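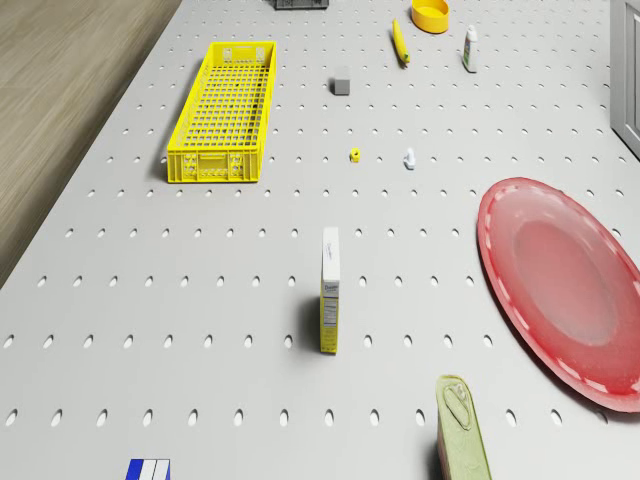

*Bench six, with the yellow crate at the back.*

Tips for sharing a bench with the picking arm

Flallard sold us this setup in October as a time saver. I packed orders by hand for 15 years, so I have opinions.

- **Leave gaps.** Two items touching is two items you'll end up moving yourself.
- **Stand boxes up if they'll stay up.** Plates go flat, well away from the tall stuff.
- **Don't believe the rate on the brochure.** It said 500 picks a shift. Our best is 3870 in a month, and I'd like to know who gets the credit for the ones we put back by hand.
- Keep your own tally. Pencil is fine.

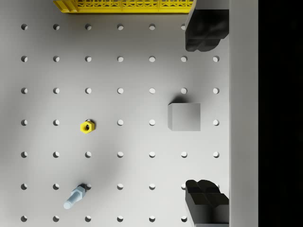

Small hardware is where our jobs have changed most. Kyung-hwa Choo used to sort fasteners by feel and talk the whole time. Now she lays parts out for a machine and watches it, and her wrists are better but she says the shift feels longer. If you do this job, set each piece down with bare board around it, the way the yellow nut and the bolt are here, with the cube well off to the right. Check the holes too. A nut sitting half over one is easy to miss when you're tired.

Management calls this "freeing up staff." Freed up for what? So far it's been more labels, plus the Sterby returns that used to be split among three of us. Ask for that in writing before the trial ends - I wish we had.

As for the crate:

- Start every run with it empty, and look straight down into it to be sure.
- Wipe the floor grid with a dry brush. Rags snag on the bars.
- Keep your hands out while the arm is live, even if it looks parked.

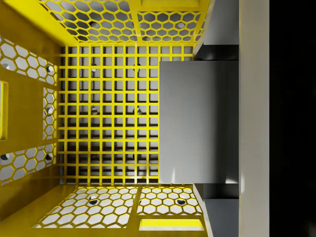

Stop it properly at the switch first, every time, and tell the person next to you. Billiso's manual puts that on page 2 and then never brings it up again. I'd tape a copy to the bench.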